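Ticket: Power strip task – which rules apply before we record?
Project: Tapia / hand-held grippers
Opened by: Beverley Tamihana
Status: Resolved, checklist updated

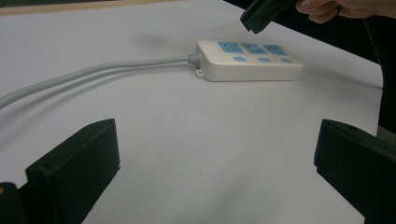

Hi all, opening this so the answers end up in one place. I'm writing the task sheet for the power strip set and the current handling rules leave me with three problems.

1. The rules say "no live electrical items on the table." They don't say who confirms that, or when.
2. The cable rule was written for short charging leads. A strip has a long, heavy cord, and people have been laying it wherever it falls.
3. With two operators' tools in the same workspace, the right of way is unclear. Last week's batch had 8 takes rejected for tool contact, all during the approach.

I'd love to get this right, because it's a great task! Sockets, buttons and a cord that has its own ideas, all in one object. If the rules work for this they should work for most of the household set.

Reply – Indton support, 9:40 am
Thanks Beverley, good questions. Taking them in order.

On live items: the rule means unplugged at the wall end, with the plug somewhere the operator can see before starting. Switching the strip off doesn't count. Indicator lights don't count either, as a dead lamp looks exactly like an off one. Please have the operator say "plug clear" out loud and wait for the session lead to repeat it. It takes 2 seconds and it shows up in the audio if we ever need to check.

On the cord: can you tell us what's going wrong with it? Is it snagging, or is it dragging the strip?

Reply – Beverley
Dragging, mostly. The cord hangs over the side, its weight pulls the strip around during the take, and then the start pose in the log is wrong. We also had a finger pad catch under the cord twice, with no damage.

Tried so far:
– Taping the cord to the table. Holds well, but the tape left residue and it looks odd in the recordings.
– Coiling it behind the strip. Springs back open.
– Leaving 60 cm of cord resting on the table before it goes over the side. Much better! Strip stayed put for the whole morning.

Reply – Indton support
The third one is what we'd recommend too. Add a rule that the cord leaves on the side away from the approaching tool. If the approach comes from the right, the cord goes out to the left, and swap both if you swap operators. Keep fingertips off the cord unless the task sheet names it as the target.

For right of way, borrow the rule from the Nemeso two-arm cell: one tool moves in, the other holds. The holding tool stays open and keeps back from the object until the first has lifted clear or the operator calls "yours." Hands stay behind the handle, never forward of the fingers. Sleeves up, lanyards off.

Reply – Beverley
Ran it this afternoon with the new calls. No tool contact in the full run, and the operators liked it more than I expected. They said the calls gave them a rhythm, and one of them asked if we could use the same thing for the kettle set. Yes please!

One more from the Dellico side. Their standard asks for a cleaned table before every session, and ours only says "tidy." Are old marks on the surface a fail?

Reply – Indton support
Marks that won't wipe off are fine, just note them in the session log so whoever reviews it doesn't chase them as objects. Crumbs, tape scraps and anything loose are a fail. Wipe down at the start of each session and again after 200 takes.

Resolution
Added to the handling checklist, section on electrical items:
– Plug visible and disconnected, "plug clear" called and repeated
– 60 cm of cord resting on the table, leaving on the side away from the approach
– One tool moves, one holds open
– Hands behind the handle
– Permanent marks logged, loose items removed

Closing this one. Beverley will open a separate ticket for the kettle set, where the lid needs its own rule.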